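Re: [packing-line] Bins at the short conveyor

On March 12 at 9:40 the Wanevach packing desk wrote:
> We are still losing small parts at the end of the green belt. Can the
> bins go closer, or do we need a chute? Also, which bin is for the
> black parts? Two people gave me two answers.

No chute for now. I moved the blue bins in so they sit below the near rail, partly under the conveyor. Leave them there when you sweep. Black parts go in the middle bin.

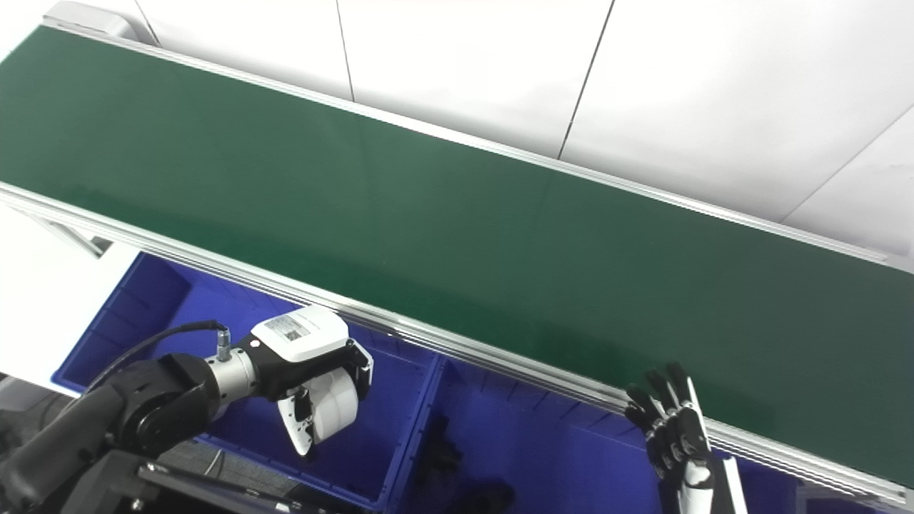 1. Belt
Wipe it down at the end of the shift with a damp cloth, no solvent. The Hendriks manual gives 1,000 hours between tension checks and we are at 700, so leave the tension alone.

2. Rails
Please don't clamp anything new to the near rail. The grooves are for the Codeo brackets, and those are on order. Part number is 1543 if you need to chase it.

3. Bins
Empty the middle one before it gets heavy. Labels are coming with the Tusesa order. Until then go by position, standing on the bin side and facing the belt.

If parts still end up on the floor after a week of this, write back to the list and say which end they came off.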